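3.2 Sorting team clothing at the Bullton site

Of all the laundry we looked at, team clothing gave us the most to talk about. The Umali study set holds 88 items of everyday wear, collected from households in Keltness and Pladport, and the red and white pieces in it turned out to be a small world of their own. They share colors but very little else. A fleece with a white band is thick and springy, and it keeps the shape of whatever last held it. A jersey is thin and slides over itself, and a number printed on it can be halfway hidden after a single fold. Put the two side by side in a heap and the eye is easily fooled about where one stops and the other starts.

We found that trim was the best guide. People sorting by hand nearly always looked for a stripe, a band or a cuff before they looked for a collar, and they followed it with their fingers until they knew which way up the thing was. Figure 4 shows a red fleece raised into a tall fold, its white band running diagonally down one side, next to a crumpled jersey with the number 23 upside down. The number settles the question for the jersey at once. The fleece has to be read from its band alone, and we were delighted by how well that works! 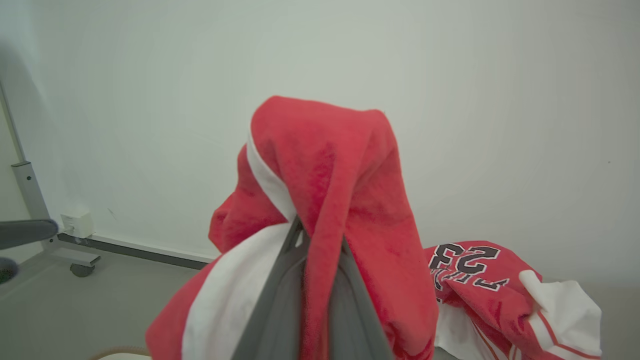

Figure 4. Red fleece with white trim, lifted, and a red and white number jersey.

3.3 Hems, labels and other small clues

Once a piece is off the pile, the useful details get smaller. A hem is a fine thing to find - it is straight, it is stitched, and it tells you that you have reached an end of the garment. On T-shirts a double line of stitching can be felt as well as seen, and our sorters came to rely on it with knit cotton, which bunches so readily that the neck and the sleeves disappear into one lump. A label helps too, though less than we had hoped, as makers put them in different places.

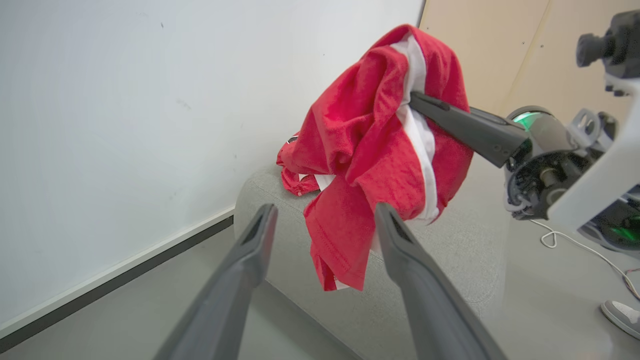 Stripes need more care. A white stripe that vanishes into a bunch of red may come out again somewhere unexpected, and 2 of our sorters preferred to shake the shirt out fully before deciding anything. The other 8 worked from the hem upward. Both habits gave neat stacks, and we would love to see them compared on a much larger pile of clothes, such as the 3000 pieces now being gathered at Pladport.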